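Notes pour mon intervention — journée « Maison, atelier, machines »
3 juin 2026, salle du premier étage, après la pause
Piroska Pap

(Durée prévue : 18 minutes. Si Zoltán me fait signe, je saute la partie sur le linge.)

Ouverture

Bonjour à tous. Je remercie Madhu Pandey pour l'invitation, et aussi pour la relecture de mon français. Les fautes qui restent, je les ai ajoutées après sa relecture.

On m'a demandé de répondre à une question : est-ce que les machines savent déjà faire les corvées, à la maison ou à l'atelier ? Je donne ma réponse tout de suite, comme cela ceux qui ont un train peuvent partir. Oui pour quelques gestes, dans un lieu préparé. Non pour une corvée entière, du début à la fin, dans un lieu que personne n'a préparé.

Le reste de mon temps, je vais expliquer où passe la frontière entre les deux. Je ne suis pas roboticienne. J'ai travaillé longtemps à l'organisation des postes chez Somogyi, j'ai écrit beaucoup de fiches de travail, et je regarde les robots comme je regardais un nouvel opérateur : qu'est-ce que je peux lui confier lundi matin ?

(Boire un peu d'eau. Ne pas parler trop vite.)

Ce que j'appelle une corvée

Quand nous disons « ranger les bacs », nous disons trois mots. J'ai demandé à Réka Orbán, qui préparait les chariots chez nous, de me dicter tout ce qu'elle fait pour ranger les bacs. Elle a dicté pendant toute une pause de midi. Elle regarde si le bac est vide. Elle le retourne s'il est dans le mauvais sens. Elle met à part celui qui est fendu. Elle déplace le chariot quand il gêne une porte. Elle répond à quelqu'un qui cherche une clé. Elle revient et elle sait encore où elle en était.

Dans ma fiche de travail, il y avait une seule ligne : « ranger les bacs ».

Cela est mon premier point. Le geste de prendre et de poser, nous pouvons le montrer à une machine, et elle le fait de mieux en mieux. La corvée contient ce geste, mais elle contient surtout les petites décisions entre deux gestes.

(Ici, demander à la salle : qui a déjà écrit une fiche de travail ? Attendre les mains.)

La main

Passons à l'atelier. Je voudrais que vous regardiez d'abord la main, et ensuite l'endroit où elle doit travailler.
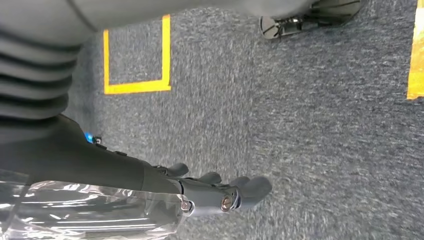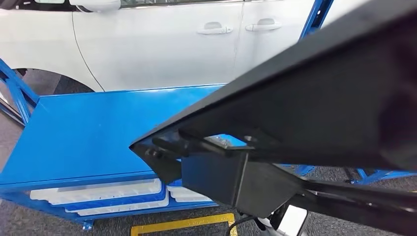 Première vue : la main et l'avant-bras, avec du film plastique transparent. Deuxième vue : le chariot bleu et ses bacs blancs, à côté d'une voiture blanche.

(Laisser les deux vues à l'écran jusqu'à la partie sur le sol.)

Sur la première, les doigts sont un peu courbés et ne tiennent rien. Une main comme celle-là fait toujours de l'effet au public, parce qu'elle nous ressemble. Je vous demande de vous méfier un peu de cet effet. Quand nous voyons des doigts, nous pensons à tout ce que nos doigts savent faire : sentir que le bac glisse, soulever un bord avec l'ongle, pousser avec le dos de la main quand la paume est occupée. La forme des doigts ne promet rien de cela.

Szabolcs Barta a géré un essai chez Tirnora, sur des bacs vides. Il m'a donné ses chiffres et la permission de les citer. Sur toute la durée de l'essai, la machine a fait 2346 prises. Pour 366 d'entre elles, un opérateur a dû intervenir. Il y a des gens qui entendent ces chiffres et qui sont contents, il y en a d'autres qui sont déçus. Moi, j'ai posé une autre question : combien de temps dure une intervention ? Et là, Szabolcs n'avait pas mesuré. Il savait seulement que l'opérateur ne pouvait pas s'éloigner.

Pour un responsable d'atelier, cette réponse est la plus importante de l'essai. Si la personne doit rester à côté, elle n'est pas libérée de la corvée. Elle a changé de corvée. Elle rangeait des bacs et maintenant elle surveille un bras qui range des bacs, ce qui est, selon elle, plus ennuyeux.

Les bacs et le chariot

Regardez la deuxième vue. Les bacs blancs sont dans le compartiment du bas, sous le plateau. Pour une personne, ce n'est rien : elle se baisse, elle penche la tête, elle tire. Pour une machine, un objet placé sous une surface pose plusieurs questions en même temps. Est-ce que la caméra le voit ? Est-ce que le bras passe sans toucher le bord ? Est-ce qu'il ressort avec le bac sans accrocher le voisin ?

Quand un fournisseur vous fait une démonstration, l'objet est souvent posé sur le dessus d'une table, bien au milieu. Demandez qu'il le mette en bas. Demandez qu'il en mette deux l'un contre l'autre. Ce n'est pas une méchanceté, c'est notre quotidien.

Et il y a la voiture. Une erreur de trajectoire près d'un mur, c'est une trace sur un mur. Près d'une portière, c'est un client au téléphone. Le même mouvement n'a donc pas le même prix, et la machine va plus lentement si vous lui demandez plus de prudence. Chez Sametti, ils ont réglé la vitesse trois fois. À la fin, le bras était sûr, et il était si lent que les opérateurs passaient devant lui pour prendre le bac eux-mêmes.

(Ne pas rire moi-même à cet endroit. La dernière fois j'ai ri avant la salle.)

Le sol

Il y a du ruban jaune au sol sur les deux vues. J'aime beaucoup le ruban jaune, j'en ai collé moi-même des mètres. Un marquage, c'est un accord entre les personnes : le chariot va ici, on marche là. Une grande partie de ce que nous appelons « l'intelligence » d'un poste est déjà dans le sol, dans les étagères, dans la place des choses.

Si votre atelier est bien marqué, vous avez fait une partie du travail d'automatisation, même sans aucune machine. Si les chariots sont n'importe où, le robot ne va pas réparer cela. Il va s'arrêter et attendre quelqu'un.

À la maison, il n'y a pas de ruban jaune. C'est pour moi la différence principale entre les deux mondes.

La maison

(Partie à sauter si je suis en retard.)

J'ai fait une petite expérience chez moi, à Bekport. Pendant le mois d'août, j'ai noté chaque fois que je vidais le panier de linge et que je devais prendre une décision. Une chaussette seule : je la garde ou pas ? Un pull qui ne va pas au sèche-linge. Un mouchoir en papier dans une poche. Une chemise de mon mari qui est propre mais qu'il a mise là par habitude — comment une machine peut savoir cela ? Je le sais parce que je connais mon mari.

Plier une serviette, des machines le font. J'ai vu cela, c'est lent et c'est assez joli. Mais s'occuper du linge, c'est une autre chose. Je dirais la même chose de la vaisselle : poser une assiette dans le lave-vaisselle est un geste, laisser une cuisine en ordre pour le matin est une corvée.

Je ne veux pas être trop négative. L'aspirateur automatique existe et il est utile. Il a réussi parce que la tâche est plate, qu'elle peut être recommencée demain, et qu'une erreur ne coûte presque rien. Cherchez des tâches qui ressemblent à l'aspirateur. Il y en a plus à l'atelier que dans un appartement.

Ce que je conseille

Quelques conseils pour ceux qui ont un budget et une direction impatiente.

Écrivez la tâche comme Réka l'a dictée, avec les exceptions. Si vous n'avez pas le temps d'écrire les exceptions, vous n'aurez pas le temps de les gérer.

Mesurez la durée des interventions et la distance à laquelle l'opérateur peut aller. Une machine qui réussit un peu moins souvent mais que je peux laisser seule une heure, je la prends avant l'autre.

Faites l'essai dans votre lieu, avec vos bacs abîmés et votre lumière. Refusez les bacs neufs du fournisseur.

Gardez la personne qui faisait la corvée dans le groupe d'essai, avec du temps payé pour cela. Chez Somogyi nous l'avons oublié au début, et nous avons perdu des semaines à redécouvrir ce qu'elle savait.

Commencez par 2 gestes au maximum. Pas deux postes : deux gestes.

Réponses préparées pour la discussion

Si on demande « dans combien d'années ? » : je ne donne pas de date. Je peux dire ce que j'attends de voir, par exemple une journée complète de rangement sans personne à côté, dans un atelier que le fournisseur n'a pas visité avant.

Si on demande pour les emplois : dire ce que j'ai vu et seulement cela. Dans les essais que je connais, aucun poste n'a été supprimé, mais des postes sont devenus moins intéressants. Il faut en parler avec les équipes avant l'achat.

Si on demande pour le prix : renvoyer vers Szabolcs, il est assis au troisième rang et il a accepté de répondre.

Si on demande pourquoi pas une pince simple à la place d'une main : très bonne question, répondre longuement. Pour des bacs identiques, je commencerais par la pince.

(Remercier. Rappeler que Zoltán a la liste pour ceux qui veulent recevoir la fiche de Réka en entier. Rendre le micro, ne pas le garder à la main comme la dernière fois.)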